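Rees Shared Workshop — Arm Build Group
Minutes of the meeting held December 29, 2021

Present: Ourania Gavalas (chair), Nhung Nông, Evdokia Economou, Ourania Giannakopoulos (minutes)
Apologies: Chrysanthi Sarantis

1. Minutes of the last meeting
Agreed with one correction. Under item 3, "replace the gripper" should read "replace the gripper fingers". The gripper itself is staying.

2. Matters arising
The shelf bracket has been bought but not fitted. Nhung has the bracket and Evdokia has the screws. They will bring both next time.

The borrowed torque driver has gone back to Chrysanthi.

3. Progress on the arm
Nhung reported. The arm is fixed near the front corner of the brown table and has not been moved since the last meeting. The aim is still for it to take hold of a flat sheet by the far edge, lift it and turn it over. The pink sheet is being used for all trials until the settings are agreed, so that results can be compared.

Nhung has logged 1,000 attempts since the fingers were changed. Of these, 903 ended with the sheet held. Most of the failures came when the sheet had been put down at an angle. Evdokia asked whether the approach height was the same in every run. Nhung said it was, apart from the first evening, and those runs are marked in the log.

Turning the sheet over is less reliable and has not been counted yet. Agreed to leave it until the grip is settled.
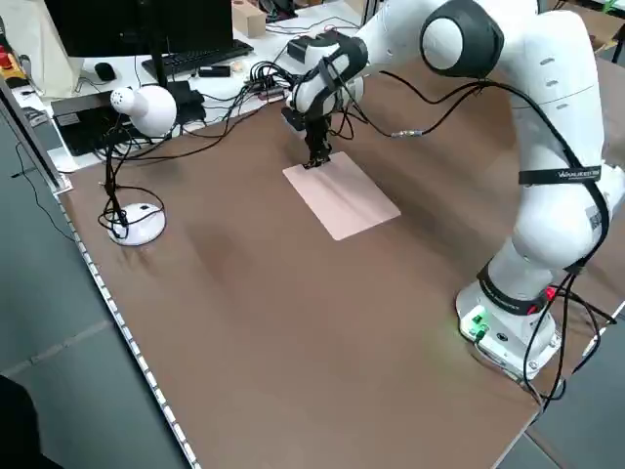
Reading time: 4 minutes

4. Cables
Long discussion. The wrist cable runs over the far part of the table and has a connector partway along it. Evdokia is worried that it will drag when the arm reaches further to the left than it does now. Ourania Gavalas would prefer one unbroken cable. Nhung said a connector makes it much easier to take the wrist off and wants to keep it.

Agreed to keep the connector for now and try a longer lead. The straps on the arm stay as they are.

The cables round the base and stem of the lamp are to be sorted out separately. Evdokia offered to do this — she asks that people don't plug anything new into the strip on the desk before then.

5. Lighting
The lamp is on the left of the table. Nhung finds the shine on the sheet a nuisance when judging where the edge is by eye. Ourania Gavalas suggested trying a duller sheet once this set of trials is done. No decision.

6. Software
The Javon script now saves its positions when it is closed. The Vavex version does not, and Nhung would like to stop using it. Evdokia still has two routines that only run on Vavex and asked for time to move them across. Agreed that she has until the end of April. No new work on Vavex in the meantime.

Please write the version used in the log for every run. Several entries are blank.

7. Money
The balance stands at 1,832. Spending on the longer lead was approved. The Cerkura quote for a second set of fingers was thought too high and will not be taken up at present.

8. Any other business
Evdokia asked that the keyboard and mouse be left on the white desk after use. The mouse was found in the drill cupboard.

Ourania Giannakopoulos will not be able to take minutes next time. Chrysanthi to be asked.

Actions
Nhung — order longer lead; fill in blank log entries
Evdokia — lamp cables; start moving routines to Javon
Nhung and Evdokia — shelf bracket
Ourania Gavalas — reply to Cerkura; ask Chrysanthi about minutes

Next meeting: date to be sent round by email.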